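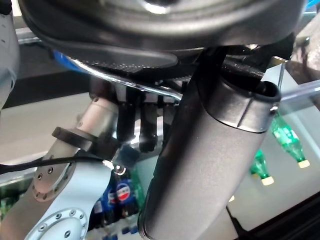
Black posts under the mounting block, with the chrome rod above them.

Prurholm Keepsake Engraving Kit, reviewed

I bought the Prurholm kit in December to put names and dates on a set of small keepsake urns. There were five of them, brass, ordered from Stesport after my mother's cremation, one for each of her children. Stesport will engrave for you, but they charge by the line and wanted 13 business days. The service was sooner than that.

The kit comes with a hand engraver, two diamond tips, a sheet of letter guides, a felt-lined clamp and a practice plate. The instructions are one folded page. They cover changing the tip and not much else. I had never engraved anything before and spent two evenings on the practice plate, then on the bottom of an old brass candlestick.

Straight letters are easy with the guides. Curved ones take patience, especially S and the number 8. The guides are paper with a sticky back and lift at the corners if you rest your hand on them, so I taped mine down. Take the tape off slowly if your urn is lacquered. Leemans sells a plastic set that fits the same engraver. I got those for the last two urns and the lettering is noticeably more even.

The clamp is the best part of the kit. It holds round shapes up to the size of a coffee mug and left no marks on the brass. It will not hold a full-size adult urn. For that you would need a bench clamp with padding, or you could engrave a separate plate and attach it.

Engrave before you fill the urn. The vibration is strong enough to loosen a threaded lid, and I would not have wanted to do this with the ashes inside. Wipe the surface with a soft dry cloth when you finish. The dust is fine and gets into the letters.

On brass the lines come out bright and thin. From across a room you can't read them. Up close they are clear. I went over each name twice and the dates once, and I wish I had done the dates twice as well. I also tried a scrap of pewter from a broken frame, and it cut deeper with less pressure. I haven't tried it on wood or stone.

Each tip is rated for 500 letters. I used one for everything, practice included, and it still cuts. The battery lasted 20 minutes on a charge, enough for one urn with a short break. Charging takes most of an evening.

Halen makes a similar engraver with a cord, and if you have more than a few pieces to do I would look at that one first. For a small family set the Prurholm is fine. My brother's urn has a slightly crooked 1 in the year. He says to leave it.

Four stars. I took one off for the paper guides.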